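Gallery: Software for the Breakfast Table Tasks

Project Tarance, Hukovstead Laboratory

The pages of this gallery record work on the control and planning software developed under Project Tarance. The current phase concerns short kitchen tasks carried out with a two-fingered gripper. The training set holds 553 demonstrations, of which 508 passed the timing checks introduced in November.

Perception. Each finger assembly is located by the square marker fixed to its body. The opening between the fingers is calculated from the two marker positions and written to the log with every image.

Planning. The planner, named Futo, divides a task into stages and sets a limit on speed for each. Stages that involve contact with an appliance are given the lowest limit.

Control. Narrow slots leave little room for error in angle. Release 2 of the controller therefore corrects tilt before height, and will pause if the two corrections disagree.

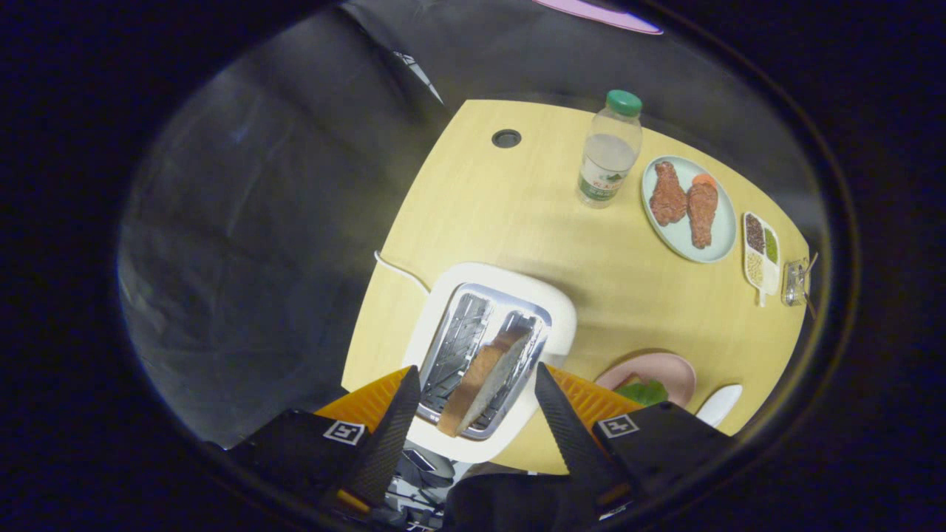
Tooling. The Ó Néill viewer replays a demonstration alongside the planner's output. Reviewers may mark the start and end of each stage, and their changes are kept separately from the original log. Nearly 1,000 stage boundaries have been corrected in this way.

Access. Requests for the viewer should be made in writing to the laboratory office. The planner remains under internal review and is not available for release.

Next gallery: Cupboards and Drawers
Return to project index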